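Ticket: Joltovach gripper order, budget hold
Opened by: Theda Kohlhase
Status: Waiting on vendor

17/05/2021
Flirnix wants us to sign for 15 more hand-held grippers before their price goes up in August. I am not signing yet. Their quote leaves out spare pads and charges us for 40 hours of setup, and I can't find who asked for setup.

Asked Andero for a second quote. They say they can match the unit price but only if we take 30. We don't need 30.
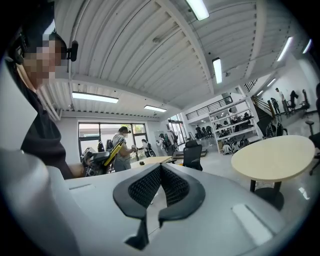
Spare pads are my main problem with both quotes. Flirnix calls the pad a "long-life part" and won't put a number on long life. It's the black mesh-covered piece in the middle of the white housing, and neither vendor lists it separately – so do we buy a whole new housing when the mesh wears through? Koval in purchasing asked the same thing and got a brochure.

Update: Flirnix replied. Pads are 200 a set, "subject to availability." No lead time given. Setup hours still on the quote.

Next step: written pad price and lead time from both, setup line removed. Hold stays on until then.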